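Planning the Equipment Budget for a Two-Arm Work Cell

Wednesday, May 12, 2021
Filed under: Procurement, Lab Management

Several readers have written to ask how our group arrived at the figures in its most recent equipment request. The request has now been approved in full, apart from one item discussed below, and I am at liberty to describe the process. The views given are my own and should not be taken as the policy of Calance or of its purchasing office.

The planning period began last October. At that time Domingo Medina, who directs the laboratory, asked me to prepare a single document covering the arms, the hands, the supports, and everything required to keep them in service for 2 years. Previous requests had been submitted piecemeal. The purchasing office had objected to this practice on more than one occasion, and its objection was reasonable. A hand ordered in one quarter and its spare parts ordered in another will pass through two reviews, two sets of signatures, and frequently two different price lists.

I began with the quotations. Three suppliers were invited to respond, and Urkden and Miltix did so within the stated period. Annamalai requested an extension, which was granted. The quotations could not be compared line by line as received. Urkden included installation and one visit for calibration in the price of the arm. Miltix listed both separately. Annamalai quoted for the hands alone and referred us to a distributor for mounting plates. Fidel Yáñez rebuilt all three on a common sheet, and the order of cost changed once he had done so. I would advise any group in a similar position to complete this step before the quotations are circulated, as first impressions of price are difficult to correct in a meeting.

The second matter was wear. A multi-fingered hand is priced as one object on the quotation, but it is maintained as a collection of small parts with different service lives. Fingertip pads are replaced most often, and cables follow. Coverings for the hand and the arm are inexpensive individually and are therefore left out of most budgets, including two of ours. We assigned them a line of their own.
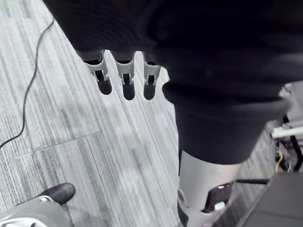 Trinidad Pereyra kept the maintenance log during the trial period and supplied the quantities. Her method was simple. Every replacement was entered on the day it was made, with the operator's initials and the task under way. From that log we projected a need for 200 fingertip pads over the full period and 100 covers of various sizes. I had expected the reverse to be questioned, namely that we had asked for too few. The reviewer instead asked why pads could not be bought as they were needed. Our answer was that the minimum order made small purchases costly and that shipping times in the past year had been unpredictable. The answer was accepted.

We also requested 300 hours of technician time. This line received more scrutiny than any piece of hardware. Labor of this kind does not appear in a supplier's quotation and leaves nothing on the shelf when the year is over, so it is often the first item to be reduced. I attached a schedule showing how the hours would be divided among setup, inspection, repair, and retraining of operators. Joaquín Orellana, who had managed equipment budgets in a hospital before joining us, recommended this form of presentation. A bare total invites a round-number reduction, he told me, while a schedule obliges the reader to choose which task will be given up.

The item that was not approved was a second set of height-adjustable stands. I continue to believe it was justified, and it will be resubmitted. In the meantime the existing supports will be used. 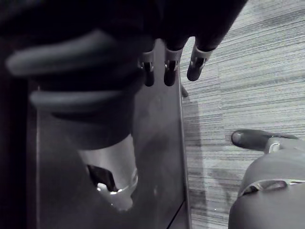 Task fixtures and test objects deserve a fuller treatment than they usually receive in a request of this kind. Our earlier practice was to buy them from petty funds, and no one could say at the end of the year what had been spent. Svetozár Štefanec proposed that they be treated as equipment, with an inventory tag and a named keeper, and I supported the proposal. Much of the daily work consists of bringing a hand close to ordinary surfaces, such as a smooth upright panel with a narrow rim, where the fingertips hover just above the top. A panel used in this manner gathers smudges and is eventually scratched or chipped, and a replacement of slightly different height will affect the comparison of results. We now order panels in matched sets from a single batch. Containers are ordered in the same way.

Floor space was the last subject to be settled, and I regret that it was left so late. The suppliers' drawings give the reach of the arm but make no allowance for an operator standing beside it, for cable runs, or for a support that must be turned. Mr. Yáñez marked the required area with tape before the application was signed, and we found that one planned workstation would have obstructed the door. It was moved to the opposite wall. The change required an additional cable allowance and a revised power estimate, both of which were small, and a new signature from facilities, which took longer than either.

I am asked with some regularity whether a contingency should be declared openly or distributed among the other lines. I favor the open declaration. Our reviewer reduced ours slightly and left the remaining lines untouched, and I doubt that the result would have been as good had the same sum been concealed in the price of covers and cables.

The comparison sheet prepared by Mr. Yáñez can be shared with other laboratories on request, with the suppliers' prices removed. Requests should be sent to my office address. Ms. Pereyra has also agreed to provide a blank copy of the maintenance log. Please allow a few working days for a reply, as deliveries have begun and the receiving inspection takes precedence.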